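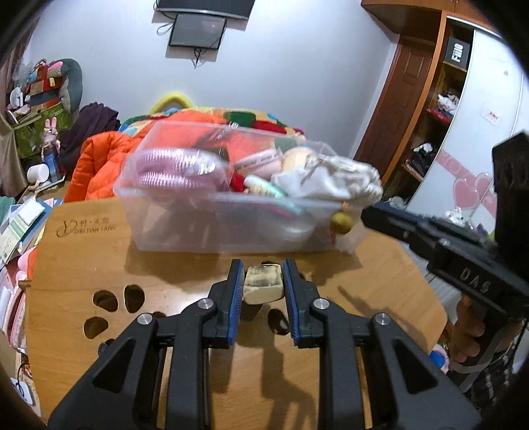 透明な収納ケースに石けんと小物を一緒に入れても大丈夫でしょうか

投稿者:まめだいふく
カテゴリ:収納・片づけ　閲覧数 2,464

居間のテーブルに出しっぱなしになる小物の置き場所で困っています。今は透明なプラスチックの箱を一つ置いて、目についたものを全部そこに入れることにしています。ボトル、チューブ、ふわふわした白い布などです。片づける時間は短くなったのですが、箱がすぐあふれます。布が縁からはみ出し、角からは赤いひもの付いた毛糸玉のような飾りがぶら下がっている状態です。

迷っているのは石けんです。クリーム色の小さい四角い石けんで、表面に黒っぽい文字や模様が印刷してあります。開封して包み紙は捨ててしまいましたが、まだ使っていません。洗面所の棚がいっぱいなので、使い始めるまでこの箱に入れておきたいと思っています。

気になっている点は次の通りです。

・布や飾りに石けんの匂いが移らないか
・印刷の部分がほかの物に色移りしないか
・木のテーブルにじかに置いた場合、跡が残らないか

テーブルは明るい色の木で、天板に動物の足跡の形をした穴が抜いてあります。かわいくて気に入っているのですが、穴の縁に細かいごみがたまりやすく、石けんのかけらが入ったら掃除が面倒そうです。前に水のついたコップを置いて白い輪になったことがあり、それ以来少し神経質になっています。

同じテーブルの後ろにはオレンジ色の中綿の上着と、つぎはぎ柄の毛布が積んであります。これも置き場所が決まっていません。できれば箱の中身と一緒に整理の順番を教えてください。ワードローブは同じ部屋にありますが、扉のない棚のほうは袋や服で埋まっています。新しい家具を買う予定はありません。箱を一つ二つ足すくらいなら構いません。

さかもと建具

石けんは別にしたほうがいいです。未使用でも包み紙がなければ匂いは移ります。特に布は吸います。うちでは石けんをタオルの引き出しに入れて香りをつけていますが、あれが箱の中で勝手に起きると思ってください。いい匂いで構わないなら問題ないですが、混ざると変な匂いになることもあります。

テーブルについて。仕上げがオイルなのかウレタンなのかで話が変わります。コップの跡が白い輪になったということなので、何か塗膜があるように思いますが、見ていないので断定はしません。乾いた石けんを数時間置くくらいなら普通は跡になりません。困るのは濡れた石けんです。アルカリ性のものが多いので、水分と一緒に長く触れていると木の色が変わることがあります。小皿を一枚敷けば済みます。

足跡の穴ですが、縁の切り口は表面より塗装が薄いことがよくあります。濡れ布巾でごしごしやらず、乾いた歯ブラシで掃いて、下に紙を置いて受けてください。石けんのかけらが入ってしまったら、まず乾いたまま落とします。先に水をつけるとぬめって広がります。竹串の先に薄い布を巻いたものがあると隅まで届きます。

上着と毛布は専門外なのでほかの方にお任せします。

Vesna Halilović

日本に住んで17年になります。家が狭いので、片づけの順番はいつも大きい物からです。

1. 最初に上着をしまいます。今の季節に着るならハンガーへ。着ないなら、汚れを見てから洗濯表示の通りに洗い、よく乾かしてワードローブの奥へ入れます。中綿の上着は強く圧縮すると膨らみが戻りにくいことがあるので、私は大きめの布袋にゆるく入れます。

2. 毛布は畳んで、使う場所の近くに置きます。毎晩使う物を棚の一番上に入れると、二日で元の山に戻ります。私はソファの端に掛けています。

3. 棚の袋を全部出して、中に何が入っているか見ます。空の袋が何枚も出てくると思います。私の家では空き袋を10枚残して、あとは手放しました。これで一段空きました。

4. それから箱です。中身をテーブルに広げる前に、古いシーツか新聞紙を敷いてください。穴から小さい物が床に落ちるのを防げます。

箱の中は、液体やクリームの物、布の物、そのほか、に分けます。ボトルとチューブは立てて入れてください。寝かせておくと、ふたがゆるんだときに下の物が全部べたべたになります。立てるための仕切りは牛乳パックを切って使えばいいです。私はPloreoの浅い箱を二つ使っています。深い箱は下の物を忘れるので、やめました。ふたはしていません。

布は箱に戻さないで、洗って使う場所に置きます。洗面所で使うなら洗面所、顔を拭くなら鏡のそば。ひもの付いた飾りは、フックか何かに掛けたらどうでしょう。角に掛けておくと箱を動かすたびに落ちます。

石けんはさかもと建具さんの言う通り、別がいいと思います。私は包み紙をなくした石けんをワックスペーパーで包み、紙の小箱に入れて涼しい場所に置いています。ファスナー付きの袋でもいいですが、作りたてで水分の多い石けんは汗をかくことがあります。手作りの物なら紙のほうが安心です。

印刷の色は、石けんによって違います。目立たない隅を白いティッシュで軽くこすって、色がつくか見てください。

ねぎま7

とりあえず大きい箱に買い替えればいいのでは。うちはFlakeckの一番大きいのに全部入れてます。石けんも入ってますが気にしたことないです。

まめだいふく(投稿者)

ありがとうございます。木曜の夜に大きい物からやってみました。

上着はハンガーに掛け、毛布は寝室へ移しました。棚の袋はほとんどが空でした。空いた段に石けんを置こうとしたのですが、服に匂いがつきそうなので、紙で包んで空き缶に入れて玄関の棚に置いています。白いティッシュでこすった限りでは色はつきませんでした。

箱の中身は、ボトルとチューブだけ残したら半分くらいの量になりました。布は洗って洗面所に移しました。ピンクと白のでこぼこした物だけ行き先が決まらず、まだ箱に入っています。

穴の掃除は歯ブラシと紙でできました。砂のようなものがかなり出ました。白い輪のほうはまた別に質問を立てるつもりです。

一番参考になった回答はVesna Halilovićさんのものにしましたが、テーブルの件はさかもと建具さんの回答で解決しました。

コメント(5)

とびうお
石けんの隣にチョコレートを置いて、チョコが石けん味になったことがあります。食べ物の近くも避けたほうがいいですよ。

さかもと建具
白い輪の件、質問を立てるときは塗装の種類が分かるとありがたいです。説明書か天板の裏のシールに書いてあるかもしれません。アイロンを当てる方法が出回っていますが、塗膜によっては悪化するので先に確認を。

mikan_no_kawa
牛乳パックの仕切り、切り口がふにゃふにゃになりませんか?

Vesna Halilović
口を外に折り返すと丈夫です。3月に作り替えた物をまだ使っています。

ねぎま7
さっき見たら、うちの箱の布は全部石けんの匂いでした。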